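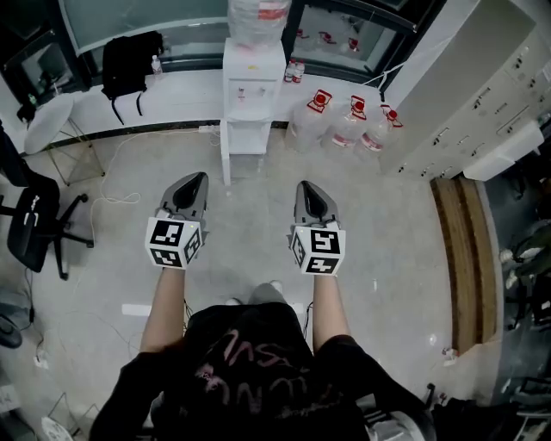

The water dispenser by the long white counter.

Flutumwood Community Choir - minutes of the members' meeting, March 2023

Present: Beverley Sowerby (chair), Odair Miranda (music), Desta Yimer (minutes), Florante Pangilinan, Aleksi Salminen, plus members from all four sections. Apologies from the Szulc sisters.

1. Minutes of the January meeting
Approved. Desta fixed the spelling of Berkcombe in item 3.

2. Winter concert
A wonderful night! We sold 472 tickets over the two performances, our best ever by a long way. Odair thanked the altos for holding the slow section together when the piano dropped out, and everybody clapped. Beverley has had a lovely letter from the Berkcombe library asking if we would sing there in the fall. Agreed to say yes. Beverley to reply.

3. Spring program
Odair played through the new folk set and people were singing along by the second verse. Strong support for keeping the Finnish lullaby, with Aleksi coaching the words. The basses asked for it a step lower. Odair will try it both ways on Tuesday. The sea song medley is dropped for now - too long, and the tenors are still short two voices.

4. Sheet music
There are 16 folders still out from the winter. Please bring them back, even if the pages are marked up. Florante has offered to sort the cabinet by composer and would love a hand.

5. Joint workshop with the Biltar Singers
They can host up to 16 of us for a full day of part singing. Far more hands went up than that, so names go on the sign-up sheet and Desta will ask if a second day is possible. Bring lunch. Car pool from the parking lot.

6. Any other business
Florante asked about black folders for everyone. Prices to come next time.
Aleksi suggested ten minutes of rounds at the end of each rehearsal, just for fun. Warmly agreed, starting this week.

Actions: Beverley - library letter. Odair - lullaby in the lower key. Desta - Biltar dates. Florante - cabinet, folder prices.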